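**Cotside Reading Rooms – progress report to the Solís Fund**
1 December 2021
Prepared by Thandeka Ngubane

Dear Aurelia Sutter,

I send you the second report on the grant for the reading rooms in Ukine and Ikberg. The first report was mainly about the buildings. In this one I write more about the people who come, and about the money which is still not spent.

## Ukine

The room in Ukine is open since the beginning of October, on 2 evenings in the week and every morning when the school is closed. We have 50 families registered. Most of them live on the streets behind the old dairy, and several told us that before us they had to take the bus to borrow a book.

The children's shelf is the part which is used most. The picture books in two languages are almost never on the shelf, and we keep a waiting list for them. The novels for adults move slowly. I think we bought too many heavy ones, and for the next order I asked the readers to write their wishes in a notebook near the door. The wishes are mainly cookbooks, crime stories and books about repairing a house.

We had one problem with the heating. The radiator under the window did not become warm for the first weeks, and the landlord changed the valve after my third letter. He did not charge us for it.

## Ikberg

Ikberg is behind the plan. The floor was finished late and the shelves could not be put up before that. The room is now painted, the lamps are working and the new tables are delivered. They are simple white ones, easy to clean, and long enough for the homework group to sit together.
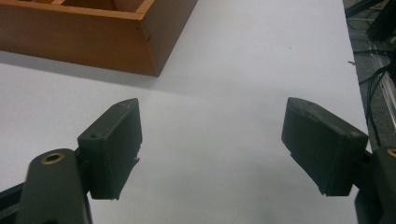 *White tabletop, Ikberg reading room.*

The homework group will start with 12 pupils from the lower school. Two retired teachers agreed to help, one for mathematics and one for languages. We still look for a person who can stay until closing time, so that the teachers do not have to lock up alone in the dark.

The books for Ikberg are packed in boxes in Ukine. They have their labels already. I would like to move them in one trip, and for this we need to rent a van for a day.

## Money

From the budget line for furniture, 2,000 remains. The shelves were cheaper than in our first offer, because we took the same model for both rooms. I ask your permission to use this amount in the following way:

- the van for moving the books
- more picture books in two languages for Ukine
- a lockable cupboard for the homework materials in Ikberg

All other lines are as planned. The rent for both rooms is paid until the end of the grant year, and the copies of the bills are in the attached folder.

## Next steps

We want to open Ikberg as soon as the books are on the shelves – I prefer not to promise a day before the van is booked. After the opening I will send you the registration numbers for both rooms in one table, as you asked in your last letter.

Please let me know if you agree with the change in the furniture line. A short answer by email is enough for our files.

With kind regards,
Thandeka Ngubane
Cotside Reading Rooms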